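The Drawer Under the Kettle

I own one good drawer. It's the one under the kettle, second from the left, and if you came to my house in April I would have shown it to you before I showed you the bathroom.

Everything else was a mess, I should say. We moved to Elldale with 13 boxes marked "misc" and I emptied most of them straight into the nearest thing with a handle. Fuse wire went in with the birthday candles. There was a bag of picture hooks in the bread bin for so long that I stopped seeing it. Then one morning I needed a single brass screw, a small one, for the hinge on the spice cupboard, and I spent until lunchtime looking for it and came away with a dead tape measure and a mood.

So I called Niall Chisholm, who fixes clocks and has the tidiest bench of anyone I know. I wanted him to tell me what cabinet to buy (I had my eye on a big Bellamy one with 80 little drawers and a brass label on each, and I'd more or less spent the money in my head). He asked me what I had that was smaller than a walnut. I said I didn't know. He said go and find out, and hung up!

It's a great question, as it happens. I tipped the whole lot onto a bedsheet and picked out everything smaller than a walnut, and it took an evening and a half. Screws, beads, the feet off a laptop, cup hooks, watch batteries, one earring I had been accusing my sister of losing. Once the little stuff was gone the rest of the junk looked almost reasonable. Big things can look after themselves in a box. Little things sink.

What Niall uses, and what I use now, is the plain see-through plastic tray with cells. You've seen them in bead shops. I bought 3 and they cost me less than the parking. My neighbor Gaetano Rinaldi swears by muffin tins, and they do look lovely, but try sliding one into a shallow drawer — mine caught on the frame and shot cup hooks all over the floor.

A few things I've picked up since. Get one with a long slot as well as the squares, or your pencils and drill bits will end up lying across the top of everything. Leave a couple of cells with nothing in them, even if it hurts. Don't label for the first month, because you'll move things around (I had "beads" stuck on what turned out to be the battery section until summer). And start at a clear table. I mean really clear, with no mail and no fruit bowl. I used to sort on a corner of the kitchen counter between the toaster and the sink, and I'd lose as much as I filed.

A plain brown top is my favorite for this. Screws show up on it, beads show up on it, and you don't care if it gets scuffed.

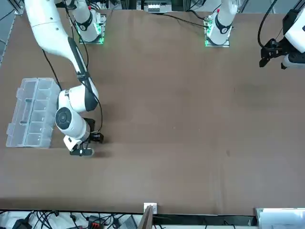
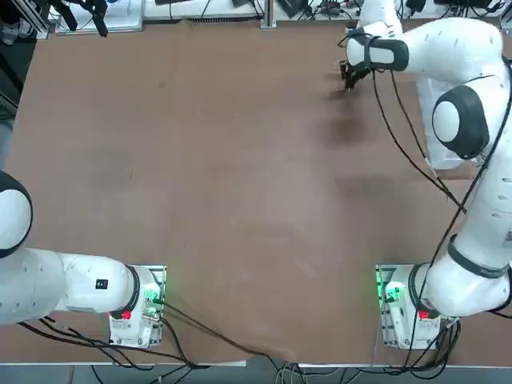
Home & Workshop

The spice cupboard hinge has its screw back, by the way. I found the missing one in the bag of picture hooks, in the bread bin, and I've moved on to the cupboard under the stairs.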